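Drusia list: home and small business
Print this message | E-mail this message
October, posted by the list member at Nekus

Re: Floor heating in the old part of the house, is it worth it?

> We have 42 square meters on the ground floor and the boiler is from
> before we bought. The installer from Zanidano wants 3,400 for the pipes
> and the work, floor covering not included. Did anybody here do it in an
> old house? My fear is that the floor becomes too high for the doors.

Hello all,

I did this two winters ago, so I will write what I remember. Our rooms are a little bigger than yours, 47 square meters, and the house is also old. The price you received looks normal to me, but please ask if the insulation under the pipes is included. In our first offer it was not.

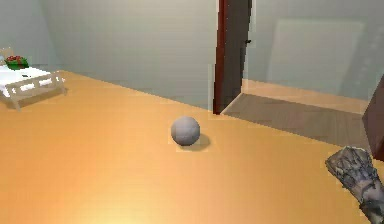

About the doors, you are right to worry. We lost almost the whole gap under two of them and I had to cut the wood myself. The installer did tell me before, but he told me in one short sentence and I did not understand how much it was. Ask for the full height on paper, with the covering.

The second thing is the furniture. A bed with a closed base keeps the heat under it, and the control unit then thinks the room is colder than it is. We have now only furniture with legs in the heated rooms.
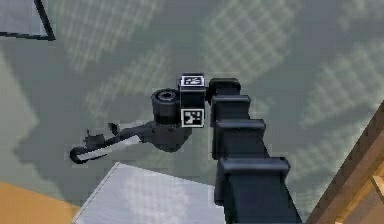

The control unit was for us the hardest part. Ours is a Babaei and the manual is translated very badly. Each zone has its own menu, and the menus are one below the other, every one a little wider than the one before, like the black links of the arm in the second picture. It took me several evenings to learn that you must change the lowest one first. After that it works well and I touch it maybe once in a month.

Would I do it again? Yes, but in spring, when you can live without the heating for some weeks.

Greetings from Nekus

Reader comments (3)

Thank you, very useful. I will ask about the insulation.

We kept the radiators in the bedroom and have the pipes only in the kitchen. Cheaper, and no doors to cut.

Which setting do you use at night on the Babaei? Mine makes the floor too warm at 5 in the morning.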